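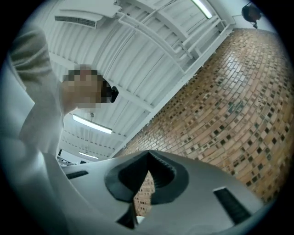
I went back to work at Nikcombe after the Christmas break and found that my job had changed again, which makes it the third time since September. I'm writing it down while it's fresh, as I keep getting asked at family dos (well, on family video calls) whether the robots have got me yet. They haven't. I spend a fair bit of my week teaching them, though, and I'm enjoying it far more than I thought I would.

Some background for anyone new to this blog. I've worked in packing and returns for years. It's hands work. You pick a thing up, turn it over, decide what it is and what state it's in, and put it where it belongs. You do that a few hundred times before lunch and your hands get very clever while your head wanders off to think about dinner. When the company announced the automation project, called Wullero for reasons I've never got to the bottom of, most of us assumed it meant a big orange arm in a cage and a leaflet about retraining.

What we got was a grey plastic gripper you hold yourself. It has two soft black pads where your finger and thumb would be, and there's a camera on it that sees what the pads see. You do your ordinary job with it in place of your own hand, the whole thing is recorded, and the recordings go off to Shenoy, the firm building the robot end of things. Each go is called an episode. Some days you wear a little camera on a head strap as well, so they can tell where you were looking.

My first morning with it was a disaster! I dropped everything. You don't realise how much your fingertips tell you until they're taken out of the loop, and I was squeezing boxes as if they owed me money. By the end of the first week I'd stopped thinking about the trigger, and by the second I'd started having opinions about technique - approach from the side, go slower than feels natural, don't grab where you can't see. I have a notebook of these now. A year ago I'd have laughed at anyone who kept a notebook about picking things up.

We're asked for 60 good episodes a shift, and a good one means you didn't fumble, didn't stop to chat halfway through and didn't block the camera with your sleeve. That last rule cost me most of a Tuesday. Between the lot of us we've now sent off more than 3,000, and there was cake, which we ate a sensible distance apart.
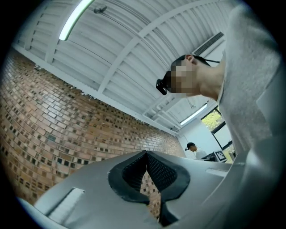

The part I find really interesting is what it has done to the way we talk about the job. There are 73 separate tasks on the list and every one had to be written out before anybody could record it. "Check the lid" was one line in the old training folder. Try explaining it to someone who has never seen a lid! Do you check it before you lift or after? With the pads or by looking? Two of us who had worked side by side for years found we did it in completely different ways, and we had a proper argument about whose was better (mine, as it happens, though only for the tall tubs). All that know-how used to sit in people's hands and leave with them when they retired. Now it's on paper, and the last few starters have picked things up much faster for it.

It isn't all sunshine. Holding a gripper up for long stretches is hard on the wrist and shoulder, and we had to push to get the recording blocks cut to 40 minutes with a proper break after. There was also a long, slightly grumpy meeting about the recordings themselves. People wanted to know who watches them, how long they're kept, and whether a slow day could be held against you. We got written answers to the first two and a promise on the third, and I'd like the promise written down too, please, if anyone from upstairs reads this.

And yes, there's the big question. If I teach a machine to do my job, what happens to my job? I don't know, and I'm wary of anyone who says they do. What I can tell you is what happened at our other site, Fomasmont, where a robot has been doing the dull end of the sorting since the autumn. The people who used to do that bit are mostly on checking and repairs now. A couple of them took the training course to look after the machine, and the pay grade went up when they finished. I've talked to a few of them and they seem pleased, apart from the early starts. One site isn't proof of anything, but it did cheer me up.

I've put my own name down for the course. It runs one afternoon a week and covers basic fault-finding, cleaning and changing the pads, and how to tell a bad recording from a good one before it gets sent off. I left school with very little in the way of certificates, so I'm a bit nervous about the written part, and terribly excited about the rest.

Meanwhile I've got the soft packets to do on Monday, the ones that slump over whichever way you hold them. If anyone has cracked those, leave me a comment. I've tried pinching the corner and I've tried scooping from underneath, and the corner is winning so far.

Posted January 2021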